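Bralesside swimming baths shut again as Suvlow lido plan slips to next year

Local news | Leisure & Council
By Aoi Arai
Wednesday
5 min read

Swimmers in Bralesside have been told to find somewhere else to go until at least the spring, after the baths on Fujimoto Road closed for the second time this winter.

The doors were locked at 6.15am, a quarter of an hour before the early session. Regulars already in the car park, some in dressing gowns under their coats. A printed notice went up at seven. It said the pool plant had failed an inspection and that the building would stay closed "until further notice".

The district council says the trouble is with the boilers and the pipework between them and the main pool. Parts are on order. The learner pool, which runs off the same system, is shut too, and so are the showers, so the gym upstairs can only take members who are happy to go home and wash.

Swimming lessons are the big worry. 17 school groups use the baths in term time and most have nowhere to go. The nearest other public pool is in Plernport, 40 minutes on the 72 bus if it turns up, and Plernport has its own waiting list.

"We rang them before nine and they'd already had calls from three other schools," said a teacher at a Bralesside primary, who asked us not to use her name. "They were very nice about it. They haven't got the lane space. You can't put 30 children in half a lane with a man doing butterfly."

Her Year 5 class has had four lessons out of a planned ten. She does not expect them to get the rest before the summer.

Osamu Kuroda, who coaches the Bralesside juniors, heard about the closure from a parent. He had been due on poolside at half past six.

"I was sat in the car with the engine running when my phone went," he said. "I thought it was somebody's mum saying they'd be late. Then I looked up and saw the lights were off."

The juniors have a county meet in March. Kuroda has borrowed two evening slots at a private school outside Suvlow, from 8.30pm, too late for the youngest swimmers. He has asked parents to share lifts. The older group will do land training on the other nights in the church hall, skipping ropes and mats mostly.

"It's not the same thing. You lose the feel of the water very quickly, a fortnight will do it. But it keeps them together and it gets them out of the house."

The first closure, before Christmas, was blamed on a pump. That one was meant to last three days and went on for nine. Swimmers we spoke to were quick to bring it up.

"They said it was sorted," said a retired postman who swims most mornings. "I bought another year on the strengh of that. Paid it all in one go."

Season ticket holders will have the lost weeks added on to the end, the council says, and anyone who wants money back instead can fill in a form at the library. Pay-as-you-go bookings will be refunded to the card used. That can take up to ten working days. 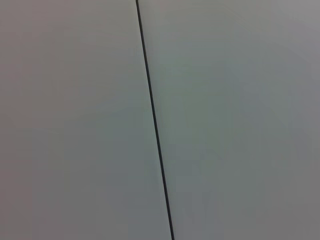 BRALESSIDE, March — Work on the new lido at Suvlow, which was supposed to take the strain off the old baths, will not now start this year.

The lido was first put forward as part of the riverside scheme. Outdoor pool, 50 metres, heated for part of the season, with a café and a patch of grass. Planning permission came through last spring and the site has been fenced off since. Nothing has been dug.

A report going to councillors this week says ground tests found more soft clay than expected at the river end, and that the foundations will have to be redrawn. It puts the delay at one season. It also says the cost will go up but the page with the new figure is marked confidential, and a spokesman would not give it to us.

He did say the money already set aside "remains set aside".

Opposition members want the two things looked at together. Their argument is that it makes no sense to spend on boilers in a building that might close once the lido opens, and no sense either to leave a town with nothing for the winter, when a lido is no use to most people anyway. One of them called the position "a muddle with a fence round it".

The ruling group says the baths were never going to close when the lido opened and that this has been made clear a number of times. It was in a leaflet, it says. We have asked for a copy of the leaflet.

A petition asking for a firm reopening date was started on the morning of the closure. It was on the counter at the chip shop and the chemist by lunchtime, and a second copy has gone into the leisure centre at Plernport, where some Bralesside swimmers have been turning up without a booking. Staff there ask people please to ring first. The public session on Saturday was full before it opened.

The over-60s water exercise class has moved to the community centre as chair exercise, same time, same teacher, £2 on the door. Tea is included. Bring your own cup if you can as the dishwasher is out of action.

Parent and toddler swim is off completely for now. The disability swimming club has been offered a Sunday slot at the hydrotherapy pool at Suvlow hospital but is still working out transport, the minibus does not run on Sundays and a private hire would be £90 each way. The club says it will not ask members to pay that. It has written to the council to ask if the weekday minibus could be swapped over and was waiting for an answer as we went to press.

Lockers at the baths will be opened for people to collect belongings on Friday, 10am to noon. Use the side entrance, the front doors will be kept locked. Bring the key. Lost property will be at reception at the same time, and anything not claimed by the end of the month goes to the hospice shop.

Staff have been kept on full pay. Most of the lifeguards are being sent on refresher courses or lent to Plernport, which is short at weekends.

Kuroda says he has been asked by several families if the club will fold. It won't, he says. Subs have been frozen for the month and the annual gala has been put back, no new date yet. Trophies are in his spare room.

"I've told the kids to keep their bags packed," he said. "If they ring me at five in the morning and say it's open, we're going."

The council meets at 7pm on Thursday in the main chamber, and the baths are fourth on the agenda. Members of the public can speak for three minutes each but have to put their name down by noon the day before. There is a form on the council website — the link was not working when we tried it, so phone.

Tags: swimming, Bralesside baths, Suvlow lido, council, schools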